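Course: Selecting Service Robots for Small Buildings
Handout 4: Reading an offer for a tidying arm

Prepared by Primo Zuccaro. Please read before the Monday session and bring your own copy of the Gemgate offer.

1. What is offered

Gemgate sells the Wikar kit, which is one arm with a two-finger gripper, a small camera at the wrist, and a licence for the control software. The offer we study in June is for a rental period with training included. The kit price is 1224 euros per month. The arm alone, without the software, is 900 euros per month, but then the customer must write the control programme himself, and very few customers of our type can do this.

The competing offer comes from Marnura. We shall compare it in Handout 5, so I say here only that its reach is longer and its support hours are shorter.

2. Points to check in the text of the offer

Reach. The offer states 1110 mm. Ask from which point it is measured. Some sellers measure from the base to the finger tips, others to the wrist, and the difference is about 170 mm in the case of this kit.

Objects. The word "household items" appears four times in the offer and is never defined. Write to the seller and ask for a list. The list should contain soft things, such as clothes, and also transparent things, which are difficult for many cameras.

Floor. The offer speaks of "a normal indoor floor". A floor with a strong pattern can be a different problem from a plain one, and a floor with crumbs is different again. Ask on which floors the seller has made his tests.

Service. Ghasemi is the service partner for the kit. In the contract the reaction time is given in working hours, so a fault on a Friday evening may wait a long time.

3. The wrist view

The operator of the kit works mostly from the wrist camera. Before you sign, ask for wrist pictures from a place with some disorder in it. A picture from the side shows the arm very well and tells you little about what the operator will have to work with.

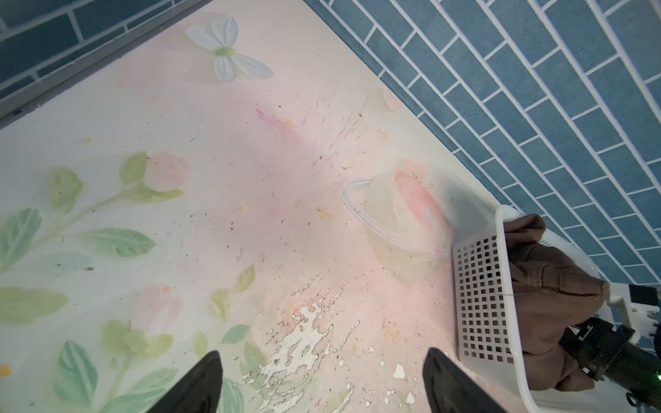 Fig. 1. Wrist view with both gripper fingers, a clear bowl on its side and a garment in a white basket.

Look at the bowl first. The floral print is visible through the plastic, and mainly the rim gives its shape. Then find the white flower near the top and compare it with the rosebuds, which are only printed on the floor.

4. Task for Monday

Write one page to Gemgate with five questions about the offer. At least two of them must concern objects or floor. Use Fig. 1 for one question and say which object you mean.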